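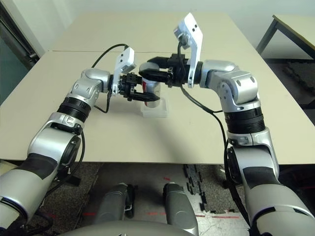

Drink can on a table, with a gripper at the left.

Section 4. Setting Up Your Booth

4.1 Before you arrive

Your booth number, hall letter and load-in time are printed on the confirmation sent by the Vincze Hall bookings desk. Bring a copy on paper or on a phone. The dock staff cannot look up a booking by product name, only by booth number or by the name of the person who signed the application.

Each standard booth includes the following:

One table, 6 ft. long
Two folding chairs
One black table cloth
One power outlet on a shared circuit
One name board, up to 24 characters

Corner booths have a second table. Food booths have a floor mat and no table cloth.

Note: The name board is printed from the "Trading name" field of the application. Changes must reach Piroska Szalai at the bookings desk before the layout plan is issued. After that, a replacement board is made on site and charged to the vendor.

4.2 Load-in

1. Enter by the Gokcombe Road gate. The front doors are for visitors and stay locked until opening.
2. Stop at the dock window and give your booth number. You will receive one dock pass and two wristbands.
3. Place the dock pass on the dashboard with the number facing out.
4. Unload to the marked strip beside the ramp. The limit at the ramp is 20 minutes per vehicle.
5. Move the vehicle to Lot C before you start building the booth.
6. Return the dock pass when you leave the ramp.

Hand carts are available at the dock window against a driver's license. The cart limit is 400 lb. Carts do not fit through the side door of Hall B; use the double doors next to the freight elevator.

Caution: Do not leave stock on the ramp unattended. Items left there after load-in closes at 9:30 a.m. are moved to the cage and can be collected only at the end of the day.

4.3 Placing tables and displays

1. Find the four tape corners that mark your booth. The tape is the outer limit for everything, including banners, chairs and signs.
2. Set the table at least 12 inches back from the front tape line.
3. Fit the table cloth with the hem to the front. Pin or clip it at the back corners. Do not use staples.
4. Put heavy stock on the floor under the table. The table is rated for 259 lb. spread evenly.
5. Build shelving and racks at the rear of the booth, with the tallest items in the center.
6. Check that nothing is higher than 8 ft. Corner booths must keep the open side below 4 ft.
7. Stand in the aisle and confirm that the name board can be read.

Note: Walls and columns may not be drilled, taped or painted. The Wemach panels supplied with rear-wall booths accept hooks only. Hooks are sold at the information counter.

4.4 Power

Each outlet is limited to 800 watts. Add the ratings of all your equipment before you plug anything in. The rating is normally on the plate near the cord.

1. Switch off every item.
2. Connect your power strip to the booth outlet. The strip must have its own breaker.
3. Run cords along the rear tape line. Cover any cord that crosses a walking area with a cord ramp.
4. Connect and switch on one item at a time, starting with the largest.
5. If the outlet trips, unplug everything and call Hall Services at extension 729. Do not open the floor box.

Caution: Kettles, space heaters and hot plates are not allowed on standard outlets. Food booths that requested a heavy circuit must have it checked by Radomir Vlachou before first use. Allow half an hour for the check.

4.5 Card readers and network

The vendor network is named Fletow-Vendor. The password is on the back of the wristband card and changes overnight. Card readers with their own SIM do not need the network. Vendors in Hall B should test a sale before opening, as the signal is weak along the east wall.

4.6 Inspection

Inspection starts 45 minutes before opening and follows booth order. The inspector checks the tape limits, display height, cords, and the fire label on any fabric you brought yourself. One person must stay at the booth until it has been checked.

A green tag on the name board means the booth may trade. A yellow tag lists items to be corrected before opening. If you disagree with a yellow tag, contact the floor manager, Ebise Alemneh, at the information counter. Do not remove the tag.

Booths that are not occupied by opening time are treated as no-shows. See Section 7 for deposits and refunds.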